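Order picking arm for a small warehouse – worth the money or wait a year?

Forum: Equipment and Budgets
Started Thursday, August 9, 2018

packline_greg
Posts: 107

We run a small grocery packing operation in Ornton and the owner has come back from a trade visit wanting a robot arm with a hand on it. Menlow has quoted us for one arm, one hand, a stand and a week of setup. The hand alone is a third of the price. I've been told to put a number in the budget by October and I'm not convinced there is a number.

The part that bothers me is produce. Cans and boxes I believe. Has anyone here priced one of these for soft goods and come away happy?

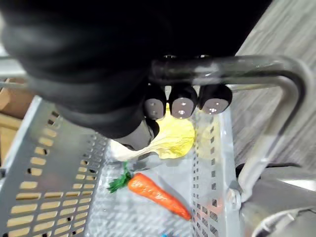

dockside_min
Posts: 746

Produce is where our budget went wrong at Piltthorpe. We planned for the arm and the hand and put nothing down for test stock, which sounds like small change until you are doing it every day. Real greens bruise and wilt, so people switch to play food, and then you learn how well the thing picks up play food. A leaf held at the fingertips over a basket with a toy carrot in the bottom is a fine start, but I would not sign a purchase order on it. Ask Menlow to quote with your own stock, in your own totes, with your people loading. If they won't, you have your answer.

packline_greg

They offered a demo day at their place. With their totes.

dockside_min

Of course they did.

tallyho_ops
Posts: 64

I'll disagree with min a bit. Toy food is cheap and it's the same shape every time, so you can tell whether a change you made helped. Start there and move to real stock later. If you buy a case of lettuce for every tuning session you'll burn the trial money before the arm is even set up right.

Where I do agree is that the quote is never the whole bill. Spare fingertips, mounts, cable, a second basket when the first one gets bent. Our supplier's quote had none of it. Somebody upthread on the Boonyarit review posted a longer piece on this and I'm pasting the useful bit, with permission.

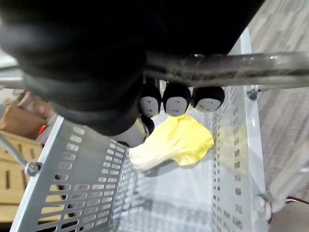

3 min read

Budget for the hand as something that wears out. The arm will probably outlast your lease. The fingers and pads get rubbed and knocked all day, and the price of a replacement set should be on the quote in writing, along with the lead time. We asked Boonyarit for both and got the price in an hour and the lead time in 11 days, which told us plenty.

Then look at the labor line. Sellers like to show one operator going away. In our trial the operator stayed and we added a second person part time to reset things. That may get better – I'd want to see it get better before I paid for it. Plan the first year with no labor savings at all. If the purchase still makes sense, go ahead.

Last, rent if they'll let you. A monthly rate looks awful next to the sticker price until you remember you can send it back.

(end of paste)

packline_greg

Renting wasn't on the quote. I'll ask. The owner wants to own it though, he has a thing about leases.

dockside_min

Then he should own a small one. I still don't buy the idea of tuning on toys for weeks. You get very good numbers and they mean nothing on the floor.

tallyho_ops

I said start there, I didn't say stay there. And don't treat the floor space as free either. Everyone prices the machine and forgets the spot it sits in.

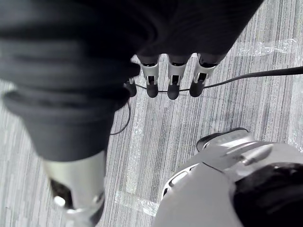 You need room for someone to walk all the way past it, plus somewhere to park stock while it's down. We lost two pack benches to ours. Put a rent figure on that square footage and add it to the yearly cost, same as power and service. Greg, if you do that and send the owner the sheet, I'd bet he asks for another quote.

packline_greg

Asked Menlow about rental this morning. They'll do it with a six month minimum, setup charged separately, and fingertips are "consumables" so those are on us. No price for the fingertips yet. I'm putting in for the rental and leaving the purchase line blank until they send one.

dockside_min

Get the setup charge capped in writing before you sign.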